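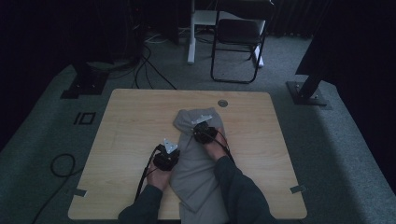
Clomine has changed the way it looks after the hand-held grippers at its Nilterton site, where operators record cloth handling for the firm's folding cell. Each pair is now checked at the start of a shift and again after every 128 recordings. The work is done at a light wooden table with a crumpled grey cloth on it, one black gripper in each hand, and the cable from each gripper running down beside the hand. The small metal fingertips are pressed on to the fabric, and it is these and the cables that take up most of the maintenance time.

Yasir Bhutto, who runs the site, said the old routine left too much to chance. "We used to wait for a fault to show up in the recordings," he said. "By then you had lost a morning."

Under the new routine, fingertips are wiped down, checked for burrs and replaced after 1000 recordings. Cables are tested for breaks close to the gripper body, and a doubtful one is swapped straight away. Spares come from Kuusisto, which has agreed to deliver within 24 hours.

Alvar Forsberg, the technician who wrote the checklist, said a full check of one pair takes 34 minutes, including calibration.

Clomine plans to bring in the same routine at its Horkum site in August.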